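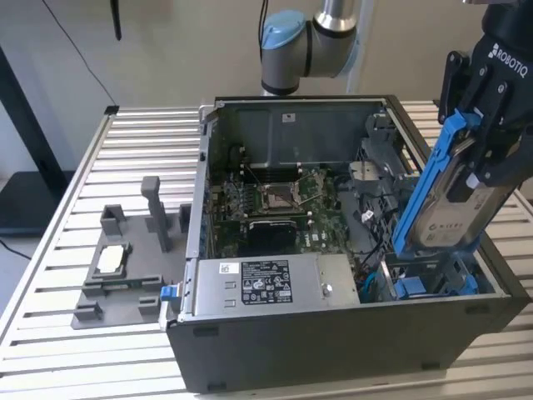

Open tower on the slotted table, drive caddy with the blue handle, printed fixture at left.

June, notebook 2, filament drying and layer adhesion

Started 7:40. Goal for this week is to find out why the glass-filled nylon from the new Delura spool keeps splitting between layers on the tall parts. Same profile as in spring, same nozzle size, same bed. Short parts come out fine. Anything taller than a coffee mug opens up along one side if you squeeze it.

Viorica thinks it is moisture. I think it is the chamber. We agreed to test moisture first, as that takes less of my time.

Drying

Weighed the spool before it went in the oven and again after. Scale in the back room drifts when the compressor is on, so I waited for the compressor to stop each time. Oven set to 80 C, spool flat on the rack, lid of the dry box left off. Total time in the oven 14 hours, overnight. The spool lost 2 grams. That is not much for a full spool, but it is more than the other open one lost last month on the same program.

The oven display and the probe did not agree. Display said 80, probe taped to the spool flange said 74 at its highest. I am writing down the probe value from now on. Anyone using the old drying table on the wall should know those numbers are display numbers.

After drying, the spool went straight into the dry box with fresh desiccant. Fed through the short tube, not the long one. The long tube has a kink near the fitting and I have not cut a new piece yet.

Test bars

Printed bars standing up, so the pull goes across the layers. Two sets: one from the dried spool, one from a length I had wound off before drying and left on the bench in the open. Both sets with the Turkwood profile, no changes. Part fan off. Bed at 100.

First set stopped partway. The purge line had come loose and stuck to the nozzle, then dragged across the bars. Threw all of them out, scraped the bed, put new glue stick on, started over. Lost most of the morning to that.

Second try ran through. Undried bars had the usual small bubbles and a rough feel on the outside, and you could hear popping at the nozzle. Dried bars were smooth and quiet. So there was water in it, Viorica is right about that much.

Pull results, average for each set:

Undried, chamber heater off: 27 MPa
Dried, chamber heater off: 31 MPa
Dried, chamber heater on at 60: 46 MPa

I did not have enough undried material left for a heated set. Should have wound off more. Will do it with the next spool before it goes in the oven.

The breaks look different too. Without chamber heat the bars part cleanly at one layer and both faces are flat and a little shiny. With heat the break is uneven and jumps from layer to layer, and there are fibers sticking out. One bar in the heated set slipped in the grips and I left it out of the average. The grip faces are worn and need to be swapped. Zlatko has a spare pair in the drawer under the tester, the ones marked with green tape.

What I take from this: drying helps the surface and helps strength a little. Chamber heat does most of the work for strength between layers. The tall parts split because the lower layers sit in cool air by the time the print gets up high, and the whole part shrinks against itself. Short parts finish before that matters. This is my reading, not tested yet. To check it I want to print one tall part with heat and one without, from the same dried spool, and cut both.

Chamber

Looked at why the heater had been off in the profile at all. Note from Zlatko in the profile comments: turned off because the belt tensioner got soft at 70. The tensioner is printed in PETG, so that fits. At 60 it held for the length of the bar print, but I would not trust it for a long job. Options are to machine one from aluminum or print one in the nylon. I would go with nylon for now, as we have the file and it is a small part. It will have to lie on its side so the load does not pull the layers apart. Needs a brass insert where the adjusting screw goes.

Also the door seal. There is a gap at the lower hinge corner where you can feel warm air coming out. Put kapton tape over it for the test. It held, but it has to come off each time the door opens. A strip of silicone foam would do. Mahlangu had some in stock when I called at 2:15, and it can go on the next order together with the nozzles.

Side notes

Tried the Plusum support material with this nylon since the sample had been sitting in the cabinet. Sticks well, comes off badly. It left a white skin on the underside that took a file to remove. Might be better with a larger gap. Set it to 0.2 and got sagging. Did not go further.

Nozzle check: pulled the brass one that was left in after the last PETG job. The hole was visibly oval. Do not run the glass-filled material through brass, even for a short test. Hardened nozzle is in now and the drawer label is updated.

First layer on the left rear corner of the bed is still too high. Ran the mesh again with the bed hot for half an hour before probing, and it came out better than with the short soak. Long soak goes in the start routine from now on.

To do

Print tensioner in nylon, on its side, fit insert
Cut new feed tube
Order silicone foam and hardened nozzles
Swap grip faces on the tester
Wind off undried length from next spool before drying
Tall part with heat and without, cut and compare
Replace the drying table on the wall with probe temperatures

Viorica has the tester tomorrow until noon, so the tall part can print in the morning and I will cut samples after lunch. Bars from today are in the tray by the window, bagged by set. The slipped one is in there with an X on it.

Stopped 5:30. Oven off, dry box closed, chamber door left open to cool.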